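Search this site Go

Mon 25 May
By Fernanda Mota

Kinesen will start selling its laundry-folding kit in Comville in September, at 758 euros plus 18 a month.
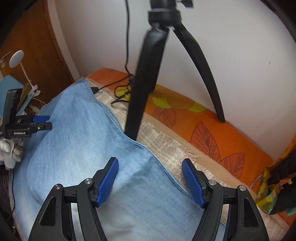 The firm says the kit learns from 1000 folds done by people with hand-held grippers. It would not say how many of those were failures.

Filipa Bastos of the repair shop Guerreiro doubts many homes will pay. Towels are easy, she says, and jeans are where such kits come unstuck. It still takes two grippers, one at the hem and one at the waistband, to hold a single pair out over a bed. Kinesen has given no folding times.

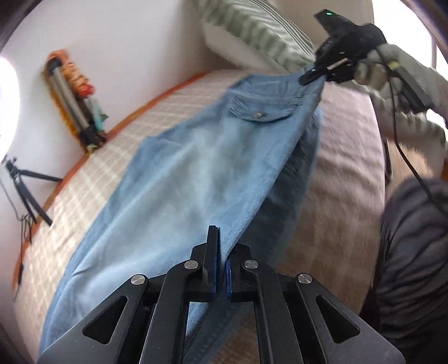

Price is the other worry. The monthly fee runs for 18 months, with no refund if the kit can't cope. Denim trousers with a flapped, snap-button pocket are a fair test, and we have asked to see a pair folded with no human hand on the gripper.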